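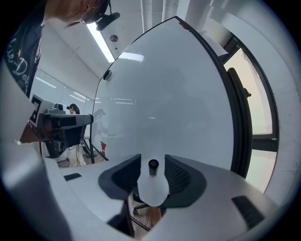
September 2018

Slept badly again and got up before five. Made toast, ate it standing up, and wrote to Salamatu before I lost the nerve. I told her I would take the allotment for another year. She has been asking since April and I have been putting her off, mostly on account of the fence.

The fence is no better. The bottom rail has gone soft along the side by the path and two of the posts move when you lean on them. Lawal came by with his level and said the posts could be saved if I dug them out and reset them in concrete, and that I would need new rails either way. He guessed it would run to around 500 dollars if I bought the lumber at Stergiou and did the digging myself. I had hoped for less. I wrote the number on the back of the water bill so I would stop pretending I didn't know it.

Picked what was left of the beans. They are stringy now and I should have pulled them last week, but I blanched a bag for the freezer anyway. The squash has mildew on nearly every leaf. I cut the worst ones off and put them in the trash, not the compost, which is what Usha told me to do in the summer and I didn't. The tomatoes are still coming, small and split. Made sauce. It needed sugar.

Chinyere called after lunch. Her mother is out of the hospital and staying in the front bedroom, and neither of them is getting much sleep. I said I would bring soup. She said not lentil, so it will be chicken and rice, and I have to remember to leave the celery out.

Paid the water bill. Moved the garlic order up to this month, since last year I waited and they had only the soft kind left. I asked for the hardneck again and a pound of shallots to try along the north end, where nothing else does well.

Rain started about four and I didn't get to the posts. Read for an hour, then looked for the post hole digger in the garage and couldn't find it. Imani may still have it from when she put up her mailbox. Will ask her tomorrow when I drop off the sauce.

Back is sore. Bed early.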